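Saturday, 6:40 a.m.

Habit log, week 3. Last night I read back over the first two weeks and found the entries useless for any analysis. "Did fairly well" can't be compared with "better than Tuesday." From today each entry gets a cue, an action, a duration, and a yes or no. No adjectives in the result column.

Current protocol: alarm, glass of water, 16 minutes of reading in the chair by the window, then the phone. The phone stays in the hall until the reading is logged. Failures so far fall on mornings when I charged the phone by the bed, so the charger has been moved as well.
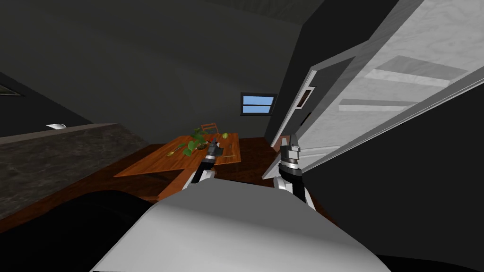
Hortensia Herrera runs the same routine with a paper chart and thinks the timer is overkill. Her argument is that a fixed number turns into a ceiling. My numbers don't show that yet. On four mornings I read past the timer, and on none of those did I skip the next day. Too small a sample to settle it.

The second target is the savings one. The balance is 1155 and the rule is 200 transferred on payday before any other spending. Norbert Győri suggested setting it as a standing order so that no decision is involved. Done on Thursday evening. I have taken it off the habit list, as an automatic transfer gives me nothing to track.

Evening routine is the weak point. The cue was "after dinner," and dinner has no fixed time in this house.
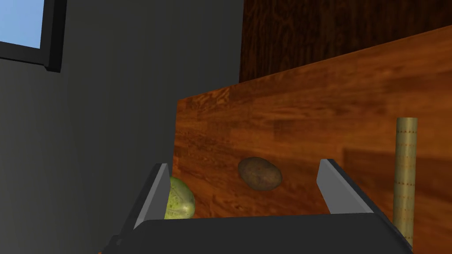

I'm replacing that cue with a physical one. The notebook will lie open wherever I have to clear up anyway, and a wooden countertop like this one would do, with the pen on top. Wiping down then becomes the trigger: lift notebook, wipe, write one line, close. Estimated duration under two minutes. Afiq Ismail stacks his stretching on the kettle the same way and reports fewer misses, although he doesn't record them.

Open items. Decide whether travel days count as a miss or as no data. Ask Marloes De Smet how she scored hers when she was away in September. Buy a second pen.

6:58. Water yes. Reading yes, 16 minutes. Phone still in the hall.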